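I bought the Allon steamer pot in August from a small kitchen shop in Lusbridge, and I have used it for seven weeks before writing this. The price was 425, a little more than I wanted to pay, but my old steamer lost one handle and I did not want a cheap one again.

The pot is stainless steel, round, with two handles and a perforated tray which sits inside. That is all, there is nothing electric. You put water, you put the tray, you wait. I make mostly buns and sometimes dumplings. Buns come out soft in the middle and they do not stick if I put a small piece of paper under each one. Without paper they stick a little — this was the same with my old pot.

What I like most is the tray. It lies flat and does not move when I carry the pot to the table. The holes are easy to clean with a normal brush. I was afraid of rust on the edges, but until now I see none.

The handles are less good. They stay cool enough for the first minutes, but after a long steaming I need a cloth. The booklet (number 2898, only one sheet) says nothing about this. I wrote to the seller in Carkudport, and they answered politely that a cloth is recommended. Fine, but then please print it.

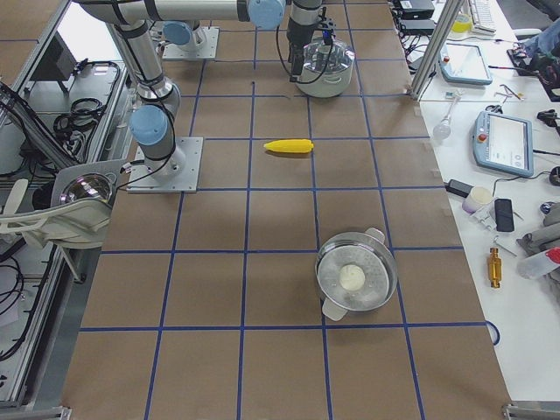 About the size I have mixed feelings. For two persons it is right. When my family comes I must steam in two rounds, and the first buns are already getting cold when the second are ready. The shop had also a bigger one from Cai for 106 more, and if you cook for many people I would look at that one first. It is heavier, and I could not lift it easily with one hand when I tried it in the shop.

Water marks appear on the bottom after some uses. A spoon of vinegar removes them, but you have to leave it for a while and then rinse well, or the next buns smell of it.

I would buy the Allon again at the same price. I take away one star for the hot handles and keep the other four.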